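Plimura Town Hall Kit: a review after one year of use

Posted 31 Mar 2021 by Wing-sze Hsiao

I organize public meetings for a tenants' group in Vamham. It is not my profession, I do it in the evenings. Before local elections we invite the candidates, all of them, and let people ask what they want. For many years we had a shoebox with paper slips and one microphone which went from hand to hand. Last June, when everything moved to the computer, we paid for the Plimura kit, and I promised to write my opinion when I had enough experience with it.

The kit is a program for collecting and sorting questions, plus a printed guide for the moderator. You make a page for your meeting, people send questions before or during the event, and other people can support a question with one click. The moderator sees a list. The candidates see only the question which is now being answered. There is also a timer, with the color changing from green to yellow when the speaker has 12 seconds left.

I start with what is good. The sorting works. At our largest meeting, the one with the candidates for city council, we had around 40 questions about the bus line to Daneshvar, and the program put them together in one group so that I could read one and mention the others. With paper slips I would have needed a second person only for this. The timer is also good, because a candidate who is stopped by a color does not become angry at me. One gentleman who usually speaks without end finished in the middle of his word about parking, and even his supporters laughed.

The printed guide is better than I expected. It has a chapter about rude questions which I have read several times. The advice is to read the question aloud without the insult and to keep the substance, and I found that the candidates respected this. The chapter on religion in campaign questions is shorter and a little timid.

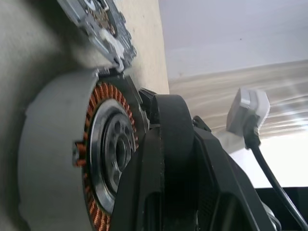
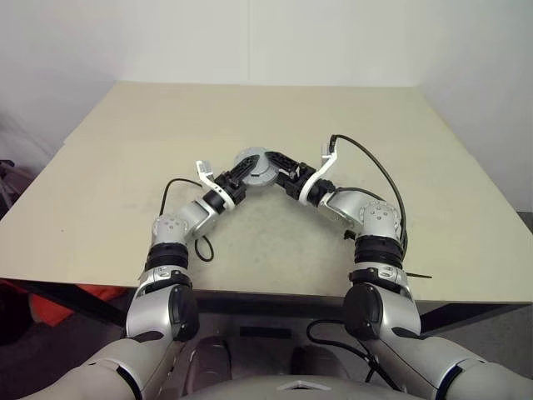
Now the weaker side. Supporting a question by click sounds democratic, but a campaign with many friends can push its favorite question to the top in five minutes. We had this in the school board meeting. Three questions, almost the same wording, all comfortable for one candidate. Plimura lets the moderator hide the number of clicks, and I recommend that you do it from the beginning — the setting is under "Audience" and I needed a long time to find it.

The translation of questions is not reliable. My neighbors write in Cantonese and in Spanish, and "rent control" came out once as "control of the rental car." I translated the Cantonese ones myself. If your district has many languages, please plan one helper for each.

The limit is 3000 participants, more than we will ever need. I also tried Tumonard, which is cheaper and has a nicer screen, but there the candidates can see the complete list in advance if they have the link, and for me this is a serious fault in an election debate.

Support answers by e-mail only. I waited two days for the first reply and it was polite and correct. The second time it was faster.

I give four stars of five. We have renewed for the autumn, and I still keep the shoebox in my closet for the people who prefer to write by hand. Their slips I type in before the start, and they are treated the same as all the others.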